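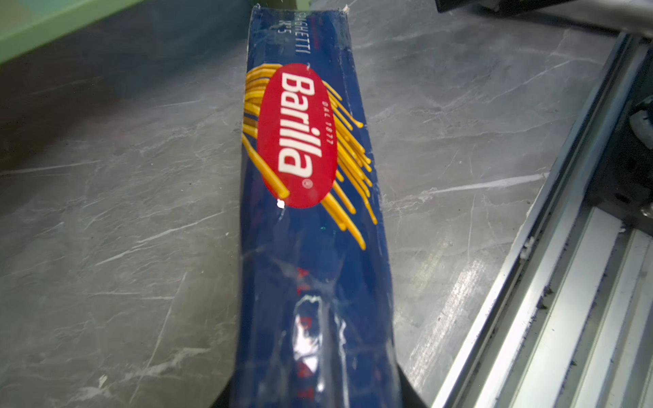 How far down does the peat go at Tavside?

Deeper than we thought: the long core bottomed out in grey clay at 610 cm, and the last metre above the clay is still proper peat with stems you can pick out by eye.

24 June 2019, core store, afternoon

Opened the Tavside sections at last. Really pleased with these. The top two drives are a bit squashed (my fault, leaned on the corer before it had bitten) but from the third drive down the recovery is lovely, and the overlaps match up between the paired holes without any fiddling.

Rough log, depths from the moss surface:

- 0–48 cm: pale Sphagnum, very fresh, hardly broken down. Falls apart if you look at it.
- 48–136 cm: darker, more cotton-grass, tussock bases at several levels.
- 136 cm: sharp change. Almost black below, greasy, smears on the glove.
- 136–402 cm: dark peat, heather twigs all through, one thin charcoal line near 290.
- 402–600 cm: sedge peat, brown, smells strongly of eggs. Birch bark in the lower part – big curls of it, still silvery!
- 600–610 cm: peat with silt, then clay.

The change at 136 is the bit I keep going back to. It's in both holes at nearly the same depth, and Cakia has something similar, though there it is smeared over a hand's width and I wouldn't have noticed it without seeing this one first. If it is a drying-out phase we ought to see it in the testate amoebae straight away. Could also be old cutting, with a gap in the record. The estate map shows turf banks to the east of the track but none where we cored, for what that's worth.

Subsampling: every 4 cm down to 200, then every 8. Tatotell labels on everything, both bag and lid. The numbering now runs to 803 including the Cakia spares, so start the next site from 804 and please don't reuse the gaps.

Loss on ignition: first batch in. The Mühlbauer balance was drifting this morning, so I moved it off the bench by the door and let it settle for an hour. Steady after that. Crucibles 12 and 31 have hairline cracks, put aside.

Dating: I'd like bark from just above the silt, twigs from either side of 136, and the charcoal. Four dates won't give us much of an age model but they'd tell us if there is a gap, and that decides how we go about August.

For August: longer rods (we had roughly half a metre to spare), more guttering, more cling film than seems sensible, and a second pair of waders in a small size.

Still to do: photograph section 5 before it browns any further, pH on the squeezings, find the other half of the Cakia field sheet.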